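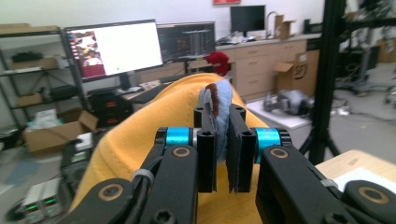 Light blue fabric with a brown fuzzy strip along the top edge.

The Lining

The coat came back from Stemmont in November, in a box that had been used before for tinned fruit. My aunt had packed it. She had put newspaper in the sleeves so they would keep their shape, and a bar of soap in each pocket against the moths, and she had not written a note.

It had been my grandmother's coat. I had seen her wear it every winter until I was 10, and after that I had seen it on the hook behind her kitchen door, where it stayed when she stopped going out. It was a heavy brown thing with a collar that scratched. The lining was blue. I had forgotten that until I opened the box on the kitchen floor and the coat fell open.

I tried it on in the hall. It was too short in the arms and too wide across the back, and something in the hem knocked against my leg when I moved.

I took it off again and felt along the bottom edge. There was a lump near the left seam, flat and hard. My grandmother used to sew coins into hems to make curtains hang straight, so I supposed it was a coin. I hung the coat in the wardrobe and went to work.

At that time I was working at the ferry office in Kernholm, on the ticket desk. The winter boats went across to Kisa and back three times a day if the weather allowed, and when it didn't I sat behind the glass and told people there would be no boat. Most of them had already seen the sea on the way in. They wanted to be told anyway. One man came every morning that week and asked about the first crossing, and when I said it was cancelled he thanked me and sat down on the bench with his bag on his knees until noon. Then he went home.

On the fourth morning I asked him who he was going to see.

"My brother," he said. "He's not expecting me."

I said he could telephone.

"We don't talk on the telephone," he said.

The wind dropped the day after and he went over on the first boat. I didn't see him come back, but I wasn't always on the desk.

I unpicked the hem that evening. The thread was black and the stitches were very small, and I had to do it under the lamp with nail scissors. It was a key. It was wrapped in a scrap of the same blue as the lining, folded over and stitched shut like a parcel, and when I had cut that open as well there was a paper label tied to the key with the number 93 on it.

I rang my aunt. She was washing up and I could hear the plates.

"There was a key in the hem," I said.

"Was there?"

"Did you know about it?"

She said she had felt something when she was packing it. She had thought it was a coin too.

"What would 93 be?" I said.

She turned the tap off. She said it might be the flat at Nedelcu Street, before my grandfather, before any of us. My grandmother had lodged there with a friend from the glove factory. They had one room with a stove in it and they had fallen out over something, and my grandmother had left with a suitcase. The coat came later, but she would have moved the key from one coat to the next. She was like that with things.

"What did they fall out over?" I said.

"I never asked her. She didn't care to be asked."

"And the friend?"

"She stayed on, I think. She'd be dead by now, or very old."

I had two days off owing to me. I took the train down to Stemmont and slept on my aunt's sofa, and in the morning I walked to Nedelcu Street with the key in my glove. It was a longer street than I remembered. The low numbers were shops and the middle ones were houses, and past the school it was all new flats with balconies, as far as the canal. I walked to the end and back. There was a bakery where the odd numbers stopped, and I went in and bought a roll and asked the woman if she knew when the old buildings had come down.

"Before my time," she said. "My mother would know. She's upstairs, but she's asleep."

I said it didn't matter. I ate the roll on the wall by the canal. It had started to sleet a little and there were ducks standing about on the bank, not doing anything. I took the key out and looked at it. It was an ordinary door key, worn smooth at the top, where it would have been held.

My aunt had made soup when I got in. She asked if I had found it and I said it was gone, and she nodded and gave me a spoon.

"You could leave the key here," she said. "I've a drawer."

I said I would take it back with me.

When I got home I threaded a needle and wrapped the key up again in its bit of blue. My stitches were bigger than my grandmother's and they wandered. I put it back into the hem by the left seam and closed it with black thread, and I had the sleeves let down by the tailor opposite the ferry office, who found enough cloth turned under at the cuffs to give me three more centimetres.

I wore it to work for the rest of that winter. The key knocked against my leg on the stairs.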